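**Agosto, cuaderno de la cocina de pruebas**

9:40. Repaso de la encimera antes de seguir con la tanda de galletas. Ayer quedó todo a medias y nadie apuntó qué vajilla estaba ya inventariada, así que vuelvo a empezar por ahí.

Los platos Jerholm van aparte de los Starneck. Tienen casi el mismo diámetro (21 cm el Jerholm, un poco menos el otro) y apilados mezclados bailan. Los he separado con un trapo en medio. Falta comprar separadores de fieltro.

Cuencos: el pequeño dentro del grande, siempre. Si se guardan al revés no cierra la puerta del armario bajo. Las tazas van detrás, con las asas hacia el mismo lado, que si no se enganchan al sacarlas.

10:30. Paquetes abiertos. Pesado el azúcar: 600 g, suficiente para lo que queda de semana. La harina Holzer tiene la pinza rota; cambiada por una de las metálicas. Las bolsas de aperitivos las dejo de pie al fondo, hasta que haya hueco en la despensa. Tumbadas se acaban aplastando con los platos.

Pendiente de decidir si los paquetes de papel pasan a bote. Yo los pasaría. El papel coge humedad junto al fregadero y luego no hay quien lea la etiqueta. Los botes Bitton de 2 litros sirven, pero hay que lavarlos y las tapas huelen a especias.

11:15. Orden para despejar, tal como lo vamos a hacer a partir de ahora:

1. Cubiertos sueltos, primero los tenedores.
2. Platos.
3. Cuencos, ya encajados.
4. Tazas y vasos con tapa.
5. Paquetes.
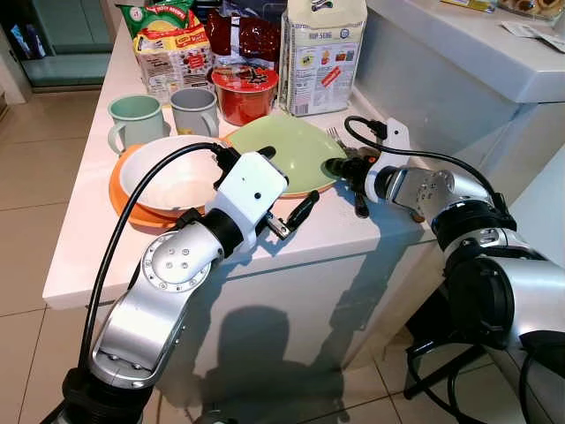
Lo de empezar por los cubiertos es por el ruido y por los golpes: si se mueve un plato con un tenedor apoyado al lado, el tenedor acaba en el suelo. Con los vasos de tapa, comprobar antes que está bien encajada y cogerlos por abajo.

12:05. La bandeja de bollería se queda en alto, fuera de la zona de trabajo. Horno de secado a unos 80 grados para los botes, con las tapas fuera.

Para la tarde: etiquetas nuevas, pinza de repuesto y mirar si el armario bajo admite otra balda. Medir el fondo antes de pedirla, que la última vino larga.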